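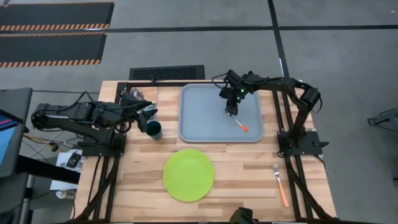 Figure 4. The table-setting task under way at the club bench: cup at left-center, tray toward the back, plate in front, orange-handled fork at the right.

Section 4. Setting Up the Table-Setting Task

Welcome back! If you have worked your way through Section 3, both arms are bolted down, the power supplies are labeled, and you have probably already had your first argument over who gets to drive. This section gets you from a bare tabletop to your first recorded run. It takes most teams one full club meeting the first time through and much less after that, so please don't feel behind if you only get as far as step 9 before the bus comes.

The task itself is a simple one, and we picked it for the Dirnier Robotics Club because everybody has done it at home. The two arms work together to lay out a small place setting from a cup, a plate, a tray and some utensils. The judges at the Costari Student Challenge in April will be using the same kind of dishes, so the practice you put in now carries straight over.

4.1 What you will need

The dish tub from the Gallagher cabinet (shelf 2, the one with the blue tape on the lid)
Your team's log sheet and a pencil
A soft cloth, slightly damp
Safety glasses for everyone inside the taped floor area

4.2 Before you switch anything on

1. Wipe down the wood and let it dry. Crumbs are a real nuisance, and yes, we know who eats pretzels at the bench.

2. Walk once around the whole table and look at the cables. Each arm needs enough slack to reach the far edge of the table, but no loop should hang low enough to catch on a dish or on the metal frame.

3. Check the cables on the floor as well, especially on the monitor side. Step over them and never on them, and keep your backpack somewhere else altogether.

4. Put a hand on each mounting base and give it a gentle push. If you feel any wobble, go back to Section 3.6 and tighten the clamps before you do anything more.

CAUTION: The arms can move the moment power reaches them. Keep hands, hair, hoodie strings and lanyards clear of the tabletop from step 5 onward, unless the instruction tells you to reach in.

4.3 Powering up and homing

5. Turn on the left arm first, then the right. Wait for the ready message on the monitor after each one.

6. Open the Esance control program and choose Bench Profile 22. (Profile 17 is last year's, and it still shows up in the list. It has different joint limits, so please leave it alone.)

7. Call out "homing!" in a good loud voice and press Home. The arms move one after the other and then stop.

8. Open and close each gripper twice. The fingers should meet evenly along their length. If one side closes late, run the gripper routine in Section 3.9 and come back here.

4.4 Laying out the dishes

9. Press Pause and make sure the monitor says PAUSED. Now you may reach in.

10. Set the gray tray toward the far side of the table, a little right of center, with its long side facing you.

11. Stand the teal cup upright to the left of the tray. Leave enough room for an open gripper to come down beside it without bumping the rim.

12. Lay the green plate flat in front of the tray, slightly left of center. Both arms should be able to reach it comfortably.

13. Place the fork on the right side, with the tines pointing away from you. A bit of an angle is fine, and a little variety from run to run is a good thing for your recordings.

14. Put any remaining utensils near the back of the table, where the arms can get at them.

NOTE: Try not to line everything up perfectly with the seams in the wood. New drivers love to do this (we certainly did), and then they are lost on challenge day when the dishes land an inch to one side.

4.5 Your first run

15. Choose one driver for each arm and one person to watch. The watcher keeps a hand by the stop button and doesn't chat, however tempting it may be.

16. Release Pause and bring the right gripper slowly over a utensil. Approach from above, close on the handle, and lift straight up before you travel anywhere.

17. Carry it over the tray and hold there while the left driver moves in on the cup. The two drivers should talk the whole time. "I'm coming in," "I'm holding," "all yours" and so on will feel silly for ten minutes and then you won't be able to work without it.

18. Lower the utensil until it is just above the surface, then open the gripper gently. Listen for a soft click; a loud clatter means you let go too high.

19. When both arms are clear of the dishes, press Pause and save the run. Write the run number on your log sheet along with anything odd that happened.

CAUTION: If an arm pushes down on a dish and the motors start to hum, press stop right away. Don't try to drive out of it. Clear the fault, home both arms again, and start over from step 9.

NOTE: We ask each team for 24 saved runs before they move on to Section 5. Messy ones count too, so long as the log sheet says what went wrong. Hand your finished sheets in at Room 318.

Page last revised Monday, December 8, 2025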